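Wovolar club moves into the bedroom for its folding project

Apr 23, 2020

Our little robotics club, Wovolar, has a new project on the go, and I promised I'd write something up for the Plimamholm pages before I forget all the details.

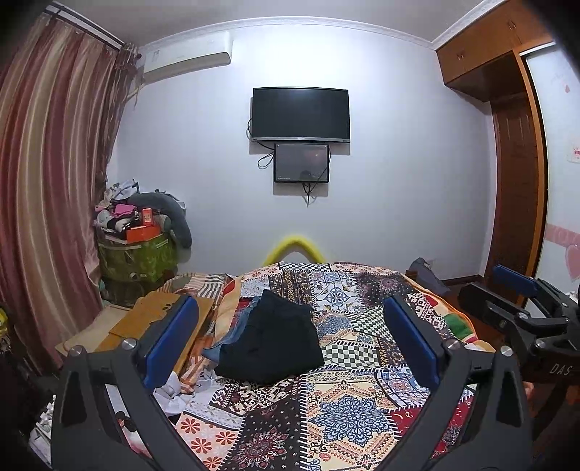 The idea came out of the Escobar challenge, the student competition we go in for every year. This year's task is laundry. You get a garment, you get a flat-ish surface, and your arm has to pick the thing up, fold it and put it down again without any help. Sounds easy enough until you try to write down how you fold a T-shirt. I had a go and gave up on the second sleeve!

So we're teaching by demonstration instead. Each member works at home with hand-held grippers, doing the job over and over on whatever clothes they've got, and the recordings go into one big shared folder. I've been doing mine on the bed, which is kinder on the knees than the floor, and I can report that dark clothes are the fiddly ones. It's terribly hard to tell one layer from the next, and I keep pinching two when I only want one (jeans are a doddle by comparison, they stay where you put them).

We've got 2814 recordings in so far, which I think is pretty good going for a club that mostly argues about snacks. Of those, 479 have been checked and labelled. The labelling is slow. Somebody has to watch each one right through and mark where the grab starts, where the fold happens and where the fingers let go, and if two people disagree it goes back in the pile. If you fancy helping with that bit you don't need to know any programming at all, only how to press pause.

The money side is better than it was. Zinance, who helped us with the line-following cars last time, have agreed to cover up to 900 pounds for parts and storage, and most of that will go on a proper motor set for the arm. We did talk about spending it all on a faster computer. I was on the losing side of that one and I'm still a bit sore about it.

Our 5 younger members are doing a smaller version for their own badge, with flannels and tea towels - no sleeves, no collars, nothing with a zip. They're already quicker than me. One of their runs had a tea towel folded in thirds so neatly that we've put it in the set we use to show new people how it's done.

We meet by video call for now, straight after tea, and it usually overruns. The last one was nearly all about whether socks count as one garment or two, and the Escobar rules don't say. We've written to ask.

The entry has to be in by the end of August, with a short film of the arm doing three garments in a row. At the moment it can manage one, on a good day, if the garment is a vest. I'll post again when it gets to two. If you're at Plimamholm and would like a go with the grippers, leave a note on the club page and we'll put you on the list for the next pair.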